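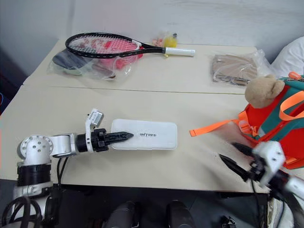 Racket, backpack and teddy bear, all out on the tables.

The summer packing tables are back in Cuvstead! August means camp bags, and neighbors have been bringing in sports gear, bright backpacks and plenty of soft toys for kids heading off this month.

"I love the bags with a bear on top," says organizer Raíssa Fagundes — and she has 63 bags to get ready.

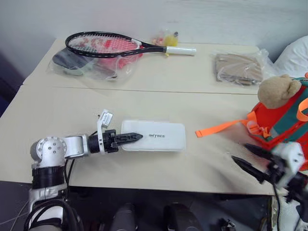 The backpack's orange strap stretches out across the table.

Rackets are especially welcome this year, with tennis on the camp program for the first time. Drop-offs are open until 6 p.m. at the Mivano hall. Come by and say hello!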